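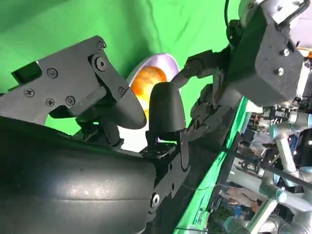 A bowl against green fabric.

Frequently asked questions about the Skandus allowance course for parents

Last updated in January. Please read this page before you write to us, because most of the letters we receive are about the same things.

What is the course?

It is a course for parents who want to give their children an allowance and do not know how to begin, or who began and had many quarrels. We meet in the evening, parents only, and we talk about money in the family: how much to give, how often, what the child must pay for and what stays with the parents. There is homework between the meetings. The homework is small, but it must be done at home with the child, otherwise the next meeting will not make much sense to you.

For what age of children is it meant?

From the first year of school up to 16. If your child is 17 you may still come, but the last two meetings will be more useful to you than the first ones. For children who do not yet know the coins we think it is too early. They can play store with you in the kitchen, and that is enough.

Do the children come too?

Only one time, to the Saturday meeting in Platach. On this day every child brings something to sell to the other families: cookies, drawings, old comic books, a repaired toy. The child decides the price alone. We ask the parents very strongly not to help with the price, even when it is much too high or much too low. My own daughter once asked 100 dollars for a bracelet made of paper clips. She took it home again, and in the car she was silent, and the next year her prices were different.

How much allowance should I give?

We do not give one number for all families. What we do in the second meeting is write down all the small things you already buy for your child in one month, with the receipts if you have them. Many parents are surprised by this list. Then you choose which of these things the child will pay for from now on, and the sum of them is the allowance. It should be a little tight. If something is always left over, the child does not need to choose.

Should the allowance be paid for chores?

This is the question with the longest discussion in every group, and the parents who teach the course do not agree either. My opinion is that making your bed and carrying your plate to the sink are not work for payment, they are part of living together. Washing the car or raking the leaves of the neighbor can be paid. Other families pay for everything by a list on the refrigerator, and their children also grow up well. Please decide it together with the other parent before you tell the child, and then keep it the same for some months.

My child spends all the money on the first day. What should I do?

Nothing, for the first weeks. It is hard to watch. Do not lend, do not say "I told you," and do not buy the thing yourself on Thursday when there is no money left. With small children you can pay every week, so the waiting is not so long. If after two months it is still the same, bring it to the meeting and we will look at it with the group.

And if my child never spends anything?

We hear this one less, but it also worries people. Some children like to have the money more than the things. Ask what they are saving for, and accept it if they do not know. You can give them one thing to be responsible for, like the birthday present for a friend, so that the money must sometimes leave the box.

We are two households. Can it work?

Yes, it can, but it should be one allowance and not two. The easiest way is that one parent pays it and the other knows the rules. If you can both come to the first meeting, that is best. You do not have to sit together. If only one can come, we have a sheet of one page which you may give to the other parent, and it is written in a neutral way.

Our parents give the child money behind our back.

This happens in very many families and we cannot stop the grandparents. What has helped in some groups is to agree that money from grandparents goes to savings, and that the child writes to them what it is for. Grandparents like to receive these letters.

Do you teach about stocks, credit cards or business?

No stocks. Credit cards we explain in one meeting, for parents of teenagers, with a real statement where the name is covered. About business we talk only as much as the Saturday sale needs it. If your child wants to start a small business in the summer, there is a different group in Prostcombe which does this, and we can give you the address.

Where are the meetings?

Evening meetings are in the Urrutia building, room 822, at 7 p.m. The elevator goes only to the seventh floor, then there is one flight of stairs. If you cannot take the stairs, write to us before the course starts and the group will get a room on the ground floor. The parking lot behind the building is free after six. The Saturday meeting is in Platach, in the gym of the old school, entrance from the side of the playground.

I missed a meeting. Can I still continue?

One missed meeting is no problem. We send you the sheet and you do the homework alone. If you miss the second meeting, please try to make the list of expenses before the third, because we work with it the whole evening.

Is what I say in the group kept private?

Yes. People speak about their salary and their debts, and sometimes about a divorce. We ask everybody in the first meeting not to repeat it outside, also not to their own children. You never have to tell your income. The exercises can all be done without it.

My English is not so good. Is this a problem?

It was not a problem for me when I came, and now I write this page. We speak slowly and the sheets are in simple words. You may bring a person who translates for you, without extra cost.

How do I sign up?

Send a message with the contact form and write the ages of your children and which evening is possible for you. You will receive a confirmation with the dates and the fee. The fee is paid at the first meeting. If you have more than one child at home, you pay the same, and you can bring all of them to the sale.

Should I tell my child that I take this course?

I would tell them. Children notice the homework sheets on the table anyway, and some of them have questions that we would like you to bring with you.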